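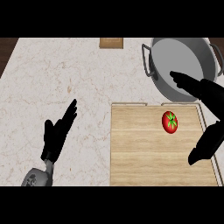
Marble counter, rendered view, with the big pot off to the right.

Sunbridge home and kitchen fair, quick notes

Got in on the Sunday, doors at 10, already a line for the coffee. Typing this on the train so excuse the mess.

First stop was Flaron, the countertop people. Big stand, took up most of one side of the hall. They had real slabs leaning on racks and you could put your hands on everything, which I did. Pale ones mostly this year, tan or gray veins. Dark granite pushed to the back. Asked about marble and lemon juice and got a straight answer, it etches, seal it and live with it. Liked that. Prices only on request, did not like that. They said delivery is six weeks if the stone is in the yard, longer if you want two slabs that match.

Honed vs polished: honed looks nicer to me, shows oil more. Their sample had a thumbprint on it the whole time I was standing there. Polished wipes clean but you see every scratch when the light is low.

Cheng next, sinks and faucets. Crowded. Could not get near the deep double sink, saw it over shoulders. The pull-down sprayer is good, heavy, snaps back properly. The cheaper one next to it droops already and thats a show model. Ask for the longer hose if you have a wide sink, it's the same price.

Workine had cabinets and drawers. Soft close everything. Nice tall pantry with wire shelves, shallow ones, so you don't lose the rice behind the flour. Corner unit is still a pain, two hands to swing it out and it caught on the door both times I tried. The woman on the stand said the hinge is being changed by September. We'll see.

Lunch: skip the hall food. Nine kinds of wrap, all the same wrap. There's a bakery across the parking lot, cheese rolls still warm at 1.

Afternoon was talks. Went to the one on lighting, too long but useful. Main thing I took away, put the strip at the front of the wall cabinet, not the back, or you end up lighting the backsplash and chopping onions in the dark. Left the ventilation one early. Slides to small to read from where I was sitting.

Parking is free after 2, wish I'd known before I paid. Coat check is cash only. Shuttle from the station runs about every 20 minutes and was full both ways.

Going back for the slab yard visit if they call. Left my number at Flaron, bag of brochures is under my seat and weighs a ton.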